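# Nindari wrist-view scene pack

I'm Laiba Niazi, and I look after the Nindari scene pack at Bindico. It's a set of simulated rooms and grippers for people training grasping policies from a wrist camera, and it grew out of a bit of research I did with Waqas Magsi on dim lighting. We kept getting asked for the files, so we tidied them up and now you can have them too!

The question we started with was a simple one: if you train in bright, clean simulated rooms, how badly does the policy cope once the lights go down? Pretty badly, as we found. Our baseline kept closing early near dark walls (Waqas called it "flinching", and the name stuck in all our notes). So we built a lighting schedule that dims the room bit by bit during training, and swapped the wall and floor textures at the same time so the policy couldn't lean on one familiar background.

The pack has 301 room layouts, and each one comes with its own lighting schedule. My favourites are the low-light ones with a chequered wall on one side and a plain one on the other. You get loads of pattern to track on the left, next to nothing on the right, and the gripper has to sort itself out in between.

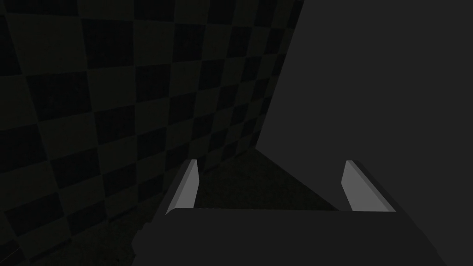 *Wrist view in a low-light layout: fingers open, chequered wall to the left, plain grey panel to the right.*

I like how much the pale inner faces of the fingers stand out at this light level. We spent ages arguing over whether to keep them pale or darken them to match the body. Murray Li ran it both ways for us, and the pale ones gave steadier finger tracking in the dimmest rooms, so pale is the default. You can change it in the material file if your own gripper is darker.

As for results, we tested on 1,317 simulated grasps with layouts held back from training. The policy trained with the dimming schedule beat the fixed-light one in every low-light group, and the two were level in bright rooms. I'd be careful about reading too much into that for real hardware, mind you. We've only done a small bench trial so far, 30 grasps on the Stivura arm, and shiny objects still gave us grief.

**What you get**

- all the layouts, with wall and floor textures
- parallel-jaw gripper model with editable finger materials
- the dimming schedules, plus the fixed-light versions for comparison
- our training settings and the held-back test list

A single-lab licence is £99 and covers updates until next May. Students can write to Conall Daly for a free copy, just send it from your university address. He also handles bug reports, and he'll want the layout number and your settings file.

The next update should have curved walls and a second gripper with wider fingers. I'm still fiddling with the shadows on that one.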